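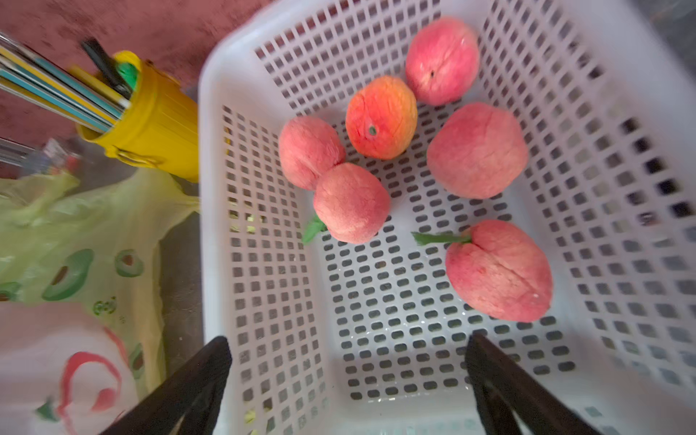
The Basket Will Not Save You

By Maxence Poulain

Every December the same advice comes back around, usually a little before the new calendars go on sale. Get your groceries out of their bags as soon as you walk in. Put them where you can see them. Buy a basket for each kind of thing, preferably white, and your kitchen will start to run itself.

I have been hearing this for 16 years and I have followed it more often than I'd like to admit. I own the baskets. I have the white plastic kind with the slots in the sides, the kind that looks clean in a store and looks like a dish drainer at home. I have put peaches in one, pink against white, with a green leaf poking out from under one of them, and I agree that it's a pretty thing to look at. I just don't believe most of what gets said about it.

Start with the main claim, that fruit in a basket gets eaten and fruit in a bag gets forgotten. The organizing column in the Honholm weekly prints some version of this every few months, and the display cards at Govwood say it too, right over the shelf where the baskets are sold. Nobody cites anything. I asked at the Govwood on Bouvier Street where the idea came from and was told it was common sense, by a young man who then tried to sell me a lid.

My own kitchen says otherwise. We eat the fruit we like. Clementines would disappear from a locked safe. Pears can sit in the nicest bowl in the house, in the middle of the table, under a lamp, and they will still be there on Sunday going brown at the neck. I've thrown out fruit from bags and fruit from baskets, and if one of them has the better record I can't tell you which.

The stronger argument for baskets is air. A closed plastic bag holds moisture, and moisture is bad news for a soft peach. Fine, I'll give them that one. But a bag can be opened. You can fold the top down, or lay the fruit out on a plate you already own, and it won't cost you a cent. The holes in a basket only help if the fruit is in one layer anyway. Pile it up and the bottom peach is getting squashed, with excellent ventilation.

Then there is the fake stuff, and I know I'm going to lose some readers on this. My neighbor Fabrice Gilbert stages houses for sale, and the back of his garage is full of foam fruit. Lemons, apples, a whole crate of peaches with the crease down the side and a bit of green for the stem. He's good at his job and I don't hold it against him. A seller needs a kitchen to look as if someone calm lives in it. What bothers me is that the look has drifted back into real kitchens, where people actually have to find room for the toaster. I have been in homes where there was a basket of pretend peaches on the counter and the real ones were in a bag on the floor by the door, because the counter was full.

Ask Fabrice and he'll tell you the basket matters more than the fruit. People see a container and assume there's a system behind it. He paid $2 each for his at a closeout sale and says buyers have asked him where he got them, as if that were part of the house.

That is my whole complaint in one story. A container looks like a decision. You can take a counter with a pencil cup, some loose mail and a few pieces of fruit on it, put the fruit in a basket, and it feels as though you've cleaned. You've still got the pencil cup and the mail, and now you've got a basket.

I'd feel differently if the bags went away, but they don't. They never do. Once the fruit is out, the bags lie around flat waiting for somebody to decide about them, and the cheerful printed ones are the worst, with the avocados all over them, too cute to throw out and too thin to trust with a can of soup. You keep them. You put one inside another. After a while you have a bag of bags, and somebody will write a column telling you there's a basket for that. 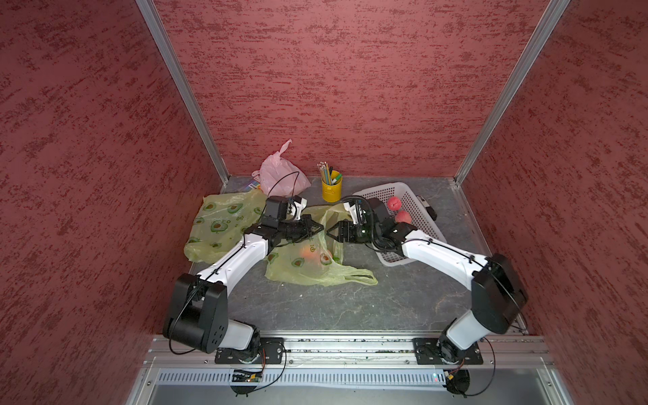
Unpacking is also where the advice gets vague. The columns go straight from the full bag to the finished shelf, as though the part in between took no time. In my house it's the part where everything stops. Half the fruit is in the basket, the rest is still in its bag, the phone rings, and that's how it stays until supper. I used to think of this as a failure of character. I now think it's just what putting groceries away looks like, and any method that only works when you finish in one go isn't much of a method.

A friend who keeps better records than I do once went through a year of receipts from Flakeson, the home goods place out by the highway. She had spent $737 there, and $300 of it was on things whose only purpose was to hold other things. She laughed about it, then she went quiet, and then she asked whether I wanted any bins. I took a few, which shows how much my opinions are worth in practice.

I can hear the objection, because my wife has made it at this very table. Some people do think better with things sorted. She's one of them. She likes to see the oranges in one place and the peaches in another, and when they're mixed up it bothers her all through breakfast. I believe her. If a basket makes a morning easier for someone, they should have the basket, and I'll even rinse it out when it gets sticky in the corners, which it does, because those little slots catch everything.

But that's a preference, and it's being sold as a cure. The cards over the shelf at Govwood don't say "you may enjoy this." They say waste less, eat better, take back your counter. That's a lot to ask of some molded plastic. I would like to see one of these columns tell people to buy fewer peaches. Or to eat two of them standing at the sink before anything else gets put away, which has done more for our fruit waste than any purchase I've made.

For now the white basket stays where it is. There's fruit in it at the moment, and a pen, and the little screwdriver I was looking for last week.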